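Community Lunch Project at the Stornitz Hall: Progress Report to the Erimitz Fund
Covering the period up to the end of March

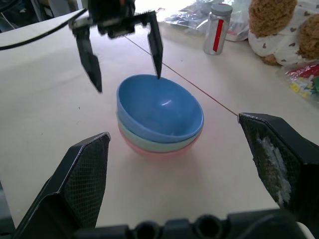

Written by the Project Coordinator, Stornitz Lunch Project

Dear all at the Erimitz Fund,

Thank you once again for your patience with the lateness of this report, and for the kind note that came with the second instalment. It was pinned up by the kettle for weeks and I think everyone who comes through the kitchen has read it by now.

When I last wrote we had only just got the keys back after the roof repairs and were serving soup and bread to whoever came through the door, with no real idea of who that would be. I am very happy to say that things have settled down a good deal. Between January and the end of March we served 556 lunches, all of them cooked on the premises, and on our busiest day we sat down 30 people at once (a squeeze, and we had to borrow chairs from the choir). I had told you in the application to expect 20 on a normal day and that has turned out to be a fair guess, although wet days bring fewer and the day we do fish pie brings rather more!

The biggest change has been the cooker. You will remember that the old one had two rings that worked and an oven door held shut with a wedge. The replacement came from Strobel, who were very good about delivery and took the old one away without charging us for it. We did lose four lunches while the gas connection was being sorted out, as the fitter found that the pipe behind the wall was not where the drawings said it was. During that time we put out sandwiches and fruit, and people were remarkably good-humoured about it.

We have also replaced most of the tableware. The old crockery was heavy and badly chipped, and several of our older guests found the soup bowls hard to carry back to their places. We now have lightweight plastic ones in cheerful colours, and they stack inside each other nicely, so the cupboard under the hatch will finally close. I was worried people might find them a bit childish, but the only complaint so far is that there are arguments over the blue.

Growing our own vegetables has gone less well, I am afraid. The plot on Gurier Lane flooded in January and again in February, and the leeks more or less rotted where they stood. We managed one good picking of kale and a few beetroot. We have been offered a drier strip further up the lane and would like to move the raised beds there before the planting season gets away from us. It would mean spending a little of the garden money on topsoil, and I would be grateful if you could let me know whether that is all right under the terms of the grant.

On transport, the minibus now collects 10 people from the outlying farms and the new houses by the reservoir. Some of them had not been down to the hall in years, and one lady met a friend at our table whom she had last seen when they worked together at the dairy. They have sat together at every lunch since, and we have learned not to put anybody between them.

The budget sheet is attached separately. You will see that we are a little over on fuel and a little under on food, mostly thanks to the bakery letting us have its unsold loaves. Training has not been touched yet, as the food hygiene course we wanted was full. We have places on the next one, in May.

Between now and the summer we hope to add a second lunch each week, get the beds moved and have the back door widened for wheelchairs. Quotes for the door are still coming in and I will send them on as soon as I have a full set. You would be very welcome to come and eat with us in the meantime. We serve from half past twelve, and it is best to be there by quarter past if you want a seat near the radiator.

With warm thanks from all of us at the hall.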